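일과 기록 > 자동화 현장
검색어를 입력하세요 검색

선별대 로봇이 들어오고 나서 뭐가 달라졌냐는 질문을 자꾸 받아서 몇 개로 나눠 적습니다.

1.
저는 Pilurine 부품실에서 일합니다. 반품 상자와 수리 잔여품에서 쓸 만한 부품을 골라 칸별로 넣는 일입니다. 품목 코드는 352개. 작년까지는 전부 손으로 했고, 지금은 작업대 하나를 로봇 팔이 맡습니다.

2.
처음에 다들 걱정한 건 인원이었습니다. 우리 조는 11명이었고 지금도 11명입니다. 대신 하는 일이 바뀌었습니다. 두 명은 선별을 아예 안 하고 로봇 쪽 예외 처리만 봅니다. 본인들이 원해서 간 건 아닙니다. 한 명은 지금은 괜찮다고 하고, 한 명은 5월에 다시 얘기하기로 했습니다.

3.
로봇 앞에 놓이는 건 이런 잔부품입니다. 흰 브래킷, 은색 금속 피팅, 검은 푸시버튼 스위치. 사람 손이면 생각도 안 하고 나누는데 로봇한테는 모양이 제각각이라 집는 위치를 하나씩 정해 줘야 합니다. 반짝이는 금속하고 작은 원통형이 제일 오래 걸렸습니다.

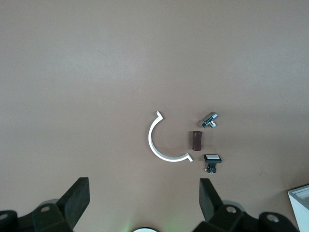

4. 속도
손이 빠른 사람보다 느립니다. 하루 900개 정도는 사람이 하고, 로봇은 505개입니다. 다만 로봇은 점심시간에도 돌아갑니다. 관리자들은 이 숫자만 보는데, 현장에서는 예외로 빠지는 부품을 누가 언제 치우느냐가 더 큰 문제입니다. 초반에는 그 일이 누구 담당인지 정해져 있지 않아서 퇴근 전에 싸운 적도 있습니다.

5. 손목
저는 손목이 덜 아픕니다. 이건 확실히 좋아졌습니다. 대신 화면을 보는 시간이 늘어서 눈이 피곤합니다. 교대 중간에 자리 바꾸는 규칙을 Ívar Vigfúsdóttir 씨가 제안했고 지금은 두 시간마다 바꿉니다.

6. 교육
Tronness에서 나온 Kaj Ravn 씨가 사흘 동안 가르쳐 줬습니다. 버튼 누르는 법보다 멈췄을 때 어떤 순서로 확인하는지가 대부분이었습니다. 설명서가 영어라 한국어 요약본은 우리가 따로 만들었습니다. 그 시간은 근무로 인정받았는데, 먼저 말 안 했으면 빠졌을 것 같습니다.

7. 케이스류
푸시버튼용처럼 생긴 이런 작은 케이스는 비교적 쉽습니다. 각진 모양이라 손가락 두 개로 양옆을 잡으면 됩니다. 앞판 색이 튀는 것도 우리한테는 편합니다. 화면으로 볼 때 바로 찾을 수 있습니다. 까다로운 건 방향인데, 앞판이 돌아가 있으면 칸에 비뚤게 들어가서 뒤에서 사람이 다시 맞춥니다.

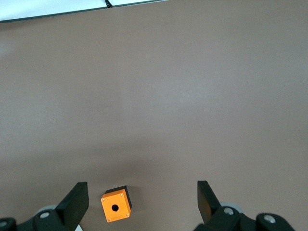

그리퍼 두 손가락 사이의 주황색 케이스.

8.
신입이 부품 이름을 늦게 외웁니다. 예전에는 하루 종일 만지니까 일주일이면 알았는데 지금은 예외품만 만집니다. 그래서 첫 달은 로봇 없는 작업대에 앉히기로 했습니다.

9.
Jatley 창고에도 같은 장비가 들어간다고 합니다. 거기 분들께는 예외 처리 담당부터 정하고 시작하시라고 말씀드렸습니다. 임금 쪽은 아직 협의 중이라 정해지면 다시 씁니다.

댓글 4

나사하나
예외 처리 담당 얘기 공감합니다. 저희는 아직도 안 정했어요.

moa_09
505개면 야간까지 포함인가요?

└ 작성자
주간만입니다. 야간에는 안 돌립니다.

부품실3년차
신입 교육 그렇게 바꾼 거 저희도 건의해 봐야겠네요. 요약본은 몇 장 정도 되나요?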